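手持夹爪示教操作指南：床面衣物整理任务
适用对象：Peltgate 项目数据采集人员及现场负责人
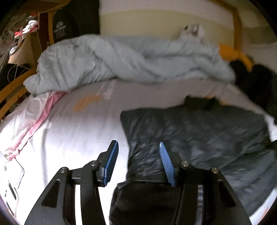
图1 手持夹爪处于张开状态，指尖未夹持物品；右侧床面上平铺一件深色绗缝类外衣。

一、编制目的

本指南规定使用手持夹爪对床面衣物整理任务进行人工示教的操作方法，供 Peltgate 项目各采集点统一执行。示教数据用于训练机械臂在居家环境中抓取、展开、对折和归置柔软衣物。本指南由 Felicidad Evangelista 编写，Angelica Lacson 审核，自2019年7月12日起施行。采集点原有的自拟步骤与本指南不一致的，以本指南为准。

二、适用范围

本指南适用于在卧室床面上进行的单手示教，任务对象包括外套、棉服、上衣、长裤、围巾等常见衣物。硬质物品的抓取、双手协同折叠以及衣柜内悬挂作业，分别执行其他分册的规定。

远程遥控方式采集的同类任务，除本指南第八节另有说明外，场景准备和质量要求与手持方式相同。

三、术语

（一）示教片段：自操作人员发出开始信号起，至发出结束信号止的一次完整记录。

（二）起始姿态：夹爪张开、指尖朝向工作区域、未接触任何物品的姿态。图1中的两指开度可作为参照。

（三）主物品：本片段任务单中指定需要操作的衣物。

（四）背景物品：床面及床周围除主物品以外的被褥、衣物、鞋、包、纸箱、线缆等。

四、人员要求

操作人员应完成 Tolentino 培训课程，并在现场负责人监督下完成30个练习片段。练习片段单独存放，不得并入正式数据。

操作人员作业前应摘除手链、手表及宽松袖套，长发应束起。惯用左手者可以用左手操作，但须在任务单“持握手”一栏注明，同一任务单内不得换手。

五、设备检查

每次开始采集前，按下列顺序检查设备：

1. 检查两侧指尖软垫。软垫应粘接牢固，边缘无翘起，接触面的细纹清晰。纹路内积有棉絮或纤维时，用软毛刷沿纹路方向清理。不得使用酒精擦拭软垫。

2. 检查连杆销轴。轻按扳机数次，观察两指是否同步开合。任一侧动作滞后或伴有异响时，停止使用该夹爪，换用备用件。

3. 检查指尖对中。缓慢闭合夹爪，两侧软垫应正面贴合，不得上下错开。

4. 检查镜头。镜面应无指纹和水汽，画面中应能同时看到两侧指尖和指尖前方的床面。

5. 打开 Skidance 采集软件，确认存储空间、电池电量和时间同步状态均显示正常，再进行开合标定。标定时将夹爪完全张开，保持3秒，随后完全闭合，再保持3秒。

六、场景准备

（一）床面与被褥

床面应铺有床单，被子可以推至床的一侧或床尾，不要求叠放整齐。被子堆起后形成的褶皱属于正常的居家状态，应予保留。主物品四周应留出可供夹爪移动的空间，必要时将被子再向后推。

（二）背景物品

背景物品保持住户日常摆放的样子，不得为求美观统一清空。床边的鞋、纸箱和背包可以留在原处。带有姓名、住址、电话号码的物品，以及证件、药品、信件和照片，应在采集前移出可视范围。

散落在床面上或床沿附近的充电线、耳机线等线缆，如位于夹爪行进路线之内，应移开；位于路线之外的，可以保留。

（三）光线

优先使用自然光。窗边床面容易出现局部过亮，浅色床单尤为明显。布置时应在软件预览中查看主物品的轮廓，轮廓可以辨认即可开始。深色衣物放在浅色床单上时，自动曝光可能使衣物表面细节变暗，应将曝光锁定在衣物所在区域，再检查领口、袖口和下摆能否分辨。

同一任务单进行期间，不得开关室内照明或拉动窗帘。

（四）主物品摆放

按任务单规定的初始状态摆放主物品。初始状态分为平铺、半折和团放。平铺时允许衣物表面存在自然皱褶，衣领方向应与任务单一致。多件衣物相邻或部分重叠时，应在任务单中写明哪一件为主物品，并记录颜色和种类。颜色相近的两件衣物叠放在一起，仅用于难度标为“高”的任务单。

七、手持示教步骤

步骤1：就位。操作人员站在床侧，双脚站稳，不得跪坐在床垫上。身体重量压在床垫上会牵动床单，使主物品位置改变。

步骤2：开始记录。在 Skidance 中选择任务编号，例如折叠平铺外套的编号为102。按下记录键后，使夹爪处于起始姿态并停留3秒。

步骤3：接近。以平稳速度将夹爪移向抓取点。接近过程中保持两指张开，并使抓取点始终位于两侧指尖之间。不得用另一只手拨动或按住衣物。

步骤4：抓取。抓取点按衣物种类确定。棉服和羽绒类外衣表面光滑、内部蓬松，宜抓取下摆、袖口或衣领的边缘；直接夹取大面积衣身时，面料容易从指间滑脱。下指时一侧指尖贴近床单，从衣物边缘下方插入，另一侧指尖在上方，然后缓慢闭合。闭合时应避免同时夹起床单。

步骤5：提起与移动。闭合后先竖直提起少许，确认衣物随指尖移动，再进行后续动作。折叠衣袖时，将袖口提过衣身侧边，向衣身中线方向放下。对折衣身时，由下摆向衣领方向移动，轨迹呈低平的弧形，不得甩动。

步骤6：释放。指尖接近落点后再张开夹爪，并沿插入的反方向退出。退出时如软垫带起面料，应停顿片刻后再次缓慢退出，不得抖动夹爪。

步骤7：整理。用闭合的指尖轻压折痕，由内向外推平。蓬松面料推压一次即可，不要求完全平整。

步骤8：结束记录。夹爪退回起始姿态，停留3秒，按下停止键。操作人员在软件中选择“完成”“部分完成”或“未完成”，并由现场负责人确认。

抓取失败时无须停止记录。操作人员应退回抓取点上方，重新接近并再次抓取。连续抓取3次仍未成功的，结束该片段，标为“未完成”。未完成的片段同样上传，不得自行删除。

八、遥控示教的补充要求

使用 Pudora 遥控台进行示教时，除执行前述各节外，还应遵守下列规定：

1. 机械臂底座应固定在床侧支架上，支架轮锁全部锁止。

2. 操作人员与机械臂同处一室时，现场应另有一人手持急停开关，并始终看向机械臂。

3. 机械臂运动期间，任何人不得将手伸入床面工作区域。需要重新摆放衣物时，先暂停使能，待遥控台指示灯转为黄色后方可靠近。

4. 夹爪下压床垫时应控制力度。遥控台出现力矩提示后，立即抬升夹爪，不得继续下压。

5. 遥控片段与手持片段使用同一任务编号，在“采集方式”一栏分别选择。

九、质量检查

每张任务单结束后，现场负责人抽取片段回放，逐项核对：

起始姿态和结束姿态是否完整；
抓取瞬间两侧指尖是否均可见；
主物品与任务单是否一致；
操作人员的另一只手是否进入工作区域；
画面中是否出现个人信息；
完成状态的标注是否与实际结果相符。

任一项不符合要求的，应在备注栏写明片段序号和原因。画面中出现个人信息的片段，须立即标为“限制使用”，并于当日报告 Angelica Lacson。

十、常见问题处理

面料反复滑脱。首先检查软垫纹路是否被纤维填满，其次将抓取点改至有缝线的边缘。仍无改善的，更换软垫。

误夹床单。释放后重新下指，减小指尖插入角度，使下侧指尖沿床单表面滑入。床单过松时，在下一片段开始前将床单四角重新压紧。

衣物被带离原位。接近速度过快或插入过深均可造成这一情况。该片段可以继续，下一片段开始前按任务单恢复初始状态。

软件提示位姿丢失。镜头长时间正对单色床单时，可参照的特征不足，位姿容易丢失。操作人员应适当抬高夹爪，使被褥、床架或床边物品进入画面，待提示消失后重新开始该片段。

手部疲劳。连续采集30分钟后应休息。扳机行程明显变浅或两指闭合不到位时，即使未到规定时间也应停止作业。

十一、数据提交

当日采集结束后，将数据上传至项目服务器，目录名由采集点代号、任务编号和任务单序号组成，例如“1205”号任务单对应的末级目录为1205。上传完成并收到校验通过的提示后，方可清除设备内的副本。

纸质任务单由现场负责人签字后统一装袋，随设备交回。本指南的修订意见请于9月底前以书面形式提交至 Felicidad Evangelista。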